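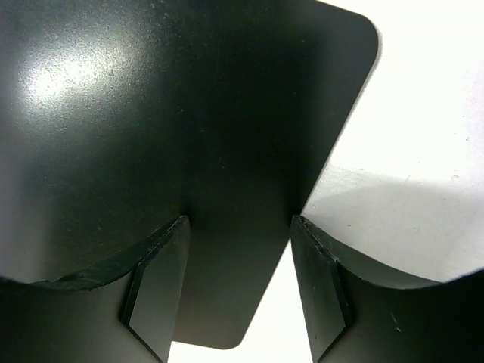
Joanne Sowerby has a rule about the white table in her workshop at the back of Coronthorpe's old post office, and the rule is that nothing gets put down on it until she has wiped it. She wiped it twice while I was taking my coat off. Then she apologized for the tea, which was perfectly good tea, and told me to sit on the side with the window.

"I came to trays by accident," she said. "I was fixing chairs, mostly, and people kept bringing me the other bits of their houses. A shelf, a drawer front, a table leaf with a ring on it. And I noticed I was happiest with the flat things! A chair argues with you. A flat thing just lies there and lets you look at it."

She has been looking at flat things for 20 years now, first in a shed in Onville and then here, where the rent is kinder and the light comes in low across the table for most of the morning. Her business is called Nidura, a name she says she picked because the sign painter charged by the letter. She refinishes trays, serving boards, tabletops and panels, and a good part of her work is in dark finishes, which are the ones other people send back.

I asked her why dark ones were so difficult, and she laughed and put her cup down on the windowsill (never on the table).

"Dust," she said. "It's really just dust. You can have a cream-colored tray that has been through a sandstorm and it'll look lovely from the doorway. With black, one speck and your eye goes straight to it. I've had customers ring me up about a dot. One dot! And I go and look, and of course they're right, there's a dot."

Her answer, or part of it, is texture. She prefers a fine grain to a mirror finish, something a bit pebbly that she can feel when she runs the back of her hand over it. She says the back of the hand is better than the fingertips, and she had me try it on a couple of sample pieces with my eyes shut. I got one wrong, and she was very nice about it.

"A high gloss shows you the window, the lamp, your own chin," she said. "A bit of grain breaks the light up. You still get your bright patch where the light hits, but it goes off into little sparkles at the edges, and people find that restful. I do, anyway."

We talked for a long while about black, which in her view hardly exists. There are greenish blacks and brownish blacks, and the same panel can give you one near the window and the other by the door. Liam Gosling, who works with her three days a week, keeps his old test pieces in a rack and has 63 of them, all of which I would have called black without a second thought.

"Liam can tell them apart at breakfast," Joanne said. "I need until eleven."

"I can tell most of them," said Liam, from the sink.

She checks everything lying flat on white and then again at a slant, walking slowly along the table with her hands behind her. Corners get the most attention. She likes them well rounded, partly for looks and partly for the sake of people's hips, and she says a finish always wants to go thin as it comes over a curve. Square corners she will do if asked, but she charges more and sighs.

Her largest job so far was a set of 153 trays for the Hodžić tea rooms, which took up every surface in the building from January until the spring. Kamil Kratochvíl, her neighbor, let her stack the finished ones in his spare bedroom with sheets of paper between them.

"He slept with the door shut," she said, "and he didn't complain once, and I gave him a tray at the end of it. He uses it for seedlings. I've told him it's too good for seedlings."

Did that bother her? She thought it over while she looked for the biscuits.

"No, I like a thing to be used. They come back to me scratched and I do them over. Tia Hartley's has been in three times and I'd know it anywhere by now. She's bringing it again next week, so I'd better clear her a space on the rack."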